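Print this article | E-mail this article

June 2, 2025
By Adjoa Nutsugah

4. Promised displays and finished displays

4.1 What the diaries recorded

The households in this part of the study kept a diary of any seasonal decorating they did in the main living room. There were 30 of them, split between Flolton and Tudumska, and between them they turned in 600 entries. An entry could be a single line ("moved the candlesticks back") or a full page. We asked only that people write on the same day as the work and say what they had planned to do as well as what they did.

Most households had a fixed spot for the seasonal display. In the older houses in Flolton it was nearly always the mantel, including in rooms where the fireplace had been closed up. In the Tudumska apartments, few of which have a fireplace, it was a shelf, the top of a bookcase, a windowsill or the end of a sideboard. The people who lived there often called this spot "the mantel" anyway. We have kept their word for it and use "mantel" below to mean the spot in the room where the display goes.

Planning usually started well ahead. Diarists cut pages out of magazines, saved posts on their phones and walked through stores looking at prices. The work itself came late. In many diaries there is a run of entries that mention the plan and nothing else, followed by one long entry that covers an entire display put up in an evening. The long entry tends to come a few days before guests are expected. When no guests were coming, it sometimes never came, and the diary moves on to the next holiday with the old display still in place or with a bare mantel.

Fall was the hardest season to sort. Some households put out one display at the start of fall and left it alone through Thanksgiving. Others treated early fall, Halloween and Thanksgiving as separate jobs. A third pattern, which we did not expect and had not given a code, was to start with a general fall display and take things away from it. The leaves came down first, then anything with a face on it, until what remained would do for Thanksgiving dinner. We added a code for this during the first reading and went back over the earlier diaries.

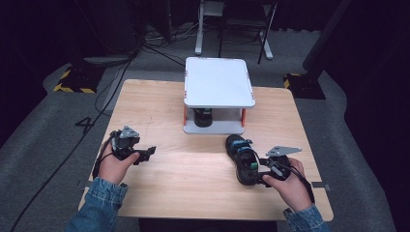
Taking away was also cheaper. Diarists who worked this way reported buying very little after the first trip to the store, and several wrote that they had not noticed how much they owned until it was all out at once. One diary from Flolton lists the contents of a hall closet over two pages, including a wreath form with no wreath on it and a bag of ribbon ends too short to tie. The same household had bought new ribbon earlier in the fall.

Spending was recorded in the diary by the person who did it, and we did not ask for receipts. The amounts should be taken as what people remembered or were willing to write down. They are good enough to show the order of things. Greenery and candles came first in nearly every diary. Lettered signs came next in Flolton and hardly appear in Tudumska. Large items such as mirrors and framed prints were rarely bought for a holiday, though they were often moved for one, and the move was sometimes the whole of the display. A mirror taken down from a bedroom and leaned over the mantel could stand there from the first week of fall until after New Year.

4.2 The effect of having said so

The second source was Trivora, where people post pictures of their rooms and where others leave comments underneath. Members can announce a display before they have made it. The announcement stays at the top of the member's page until a finished post replaces it or the member removes it. We read the announcements made by members who gave their location as either of our two towns, together with the comments on them, some 3000 in all.

An announced display was more likely to get finished than one that was only planned in a diary. This held for each holiday we looked at except New Year, where hardly anyone announced anything. It does not tell us that announcing helps. Members who announce may be the ones who would have finished in any case, and a member who has dropped a plan can delete the announcement, in which case we never saw it. We tried to limit the second problem by saving the pages once a week, but a plan announced and dropped between two savings would still be missed.

Among those who finished, the announced displays were finished closer to the holiday than the diary displays. People who had told readers they would do a mantel did one, and they did it at the last minute. The finished posts often open with an apology for this. They also tend to be more modest than the announcement. A member who had written of a full mantel with a garland, a painted sign and a row of lanterns might post a garland and two lanterns, with a line saying that the sign would follow. We found very few signs that followed. 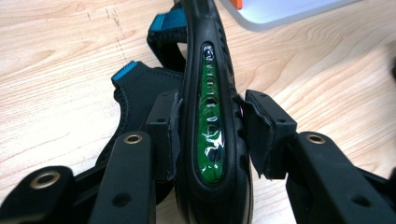 Price disagrees with this reading, and argues in a written response to an earlier draft that the apology is a habit of the form and says little about when the work was done. On this view a member who finished early would still apologize, in the way that a host apologizes for a meal that has turned out well. Price also points out that a post goes up after the display is finished, sometimes days after, so that the date on the post makes every announced display look later than it was. The diaries have same-day dates and the posts do not.

The second point is a fair one, and we went back to the posts with it in mind. Where the text gave some hint of when the display was put up ("did this last weekend," "finished it at midnight and took these at breakfast") we used the hint in place of the posting date. The gap between the two groups became smaller and did not close. On the first point we have no good evidence either way. A few of the diarists were also Trivora members, and their diaries agree with their apologies, but they are too few to lean on.

4.3 Surfaces

Diarists were asked to describe the surface the display stood on, since surface affects what people are willing to put there. Painted mantels were treated roughly. People taped to them, pinned into the underside and set down hot glue guns on them, and then touched up the paint in January. Bare or lightly finished wood was handled with more care. Diarists with light wood wrote often about candle wax, about rings left by vases and about whether a runner was needed. Several said that they chose paler or plainer displays because the grain was already busy enough.

Stone and brick came up less often. The main complaint was that nothing would stick to them. Two households in Flolton had removable hooks fall in the night and took down the garland for good. Glass shelves, found only in Tudumska, were said to show dust within a day and to make small objects look as if they were floating. Both were counted as drawbacks by the people who lived with them, although one of these diarists used the second on purpose at Christmas.

The choice of a cloth or runner divided the diarists more than any other item. Those who used one said it tied the display together. Those who did not said that it slid, that it hung unevenly at the ends or that it hid the best part of the shelf.

Figure 1. Light wood surface with long, wavy grain.
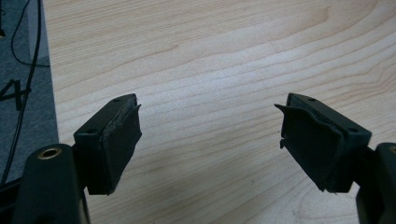 4.4 Taking it down

Much less was written about taking displays down. Many diaries simply stop mentioning a display, and the next entry describes the one that took its place. Where the job is described at all, it is as housework. It was done alone, usually in the daytime, and the entry is short. Diarists who had written a page about where to put a pair of brass candlesticks gave one line to putting them back in the box.

The December displays are the exception. These were taken down over several days in most households, the tree first and the mantel last, and a good number of diarists left part of the greenery up on the grounds that it was still nice. What to call the remainder was an open question. Some wrote "winter" at the top of the page and treated it as a new display. We coded it as new only when at least one thing had been added, and we recognize that this rule is arbitrary.

Storage came up here and almost nowhere else. Boxes were labeled by holiday in some homes and by kind of object in others, and the second group had more trouble in fall, when they needed a little from every box. Households that labeled by holiday bought more duplicates. A plain glass hurricane that had been put away with the Christmas things was not looked for in September, and another one was bought.
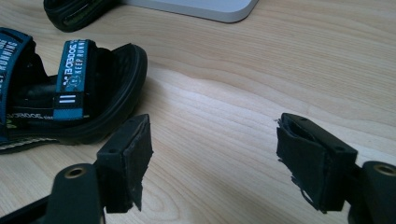 A comment on one Trivora post makes the case for a third method, which is to keep nothing that belongs to one holiday only. Everything lives on open shelves in the dining room, the writer says, and the mantel is changed by swapping a few things across. Pumpkins are bought, eaten or composted. The commenter had done it this way for years and found that the only real cost was that guests sometimes failed to notice a holiday was being marked. Several replies below it were less taken with the idea. One asked where the wreaths went. Another said that opening the box was the part she liked best and that she would not give it up to save a shelf in the garage.

We did not have a household in the diary group that worked this way from start to finish. The nearest was a Tudumska couple who stored their candle holders and pitchers in the kitchen and used them all year, with one small box for ornaments. Their entries are short, their spending was low and they changed the display more often than anyone else in the building. They also skipped Halloween entirely, so the comparison with the other households is not an even one, and we have left them out of the fall tables.

Print this article | E-mail this article

Related items
Closed fireplaces and what people put in front of them
Borrowed chairs: seating guests in small apartments
Labels on storage boxes, a short note
The sideboard in Tudumska homes
Reply to Price on dating room posts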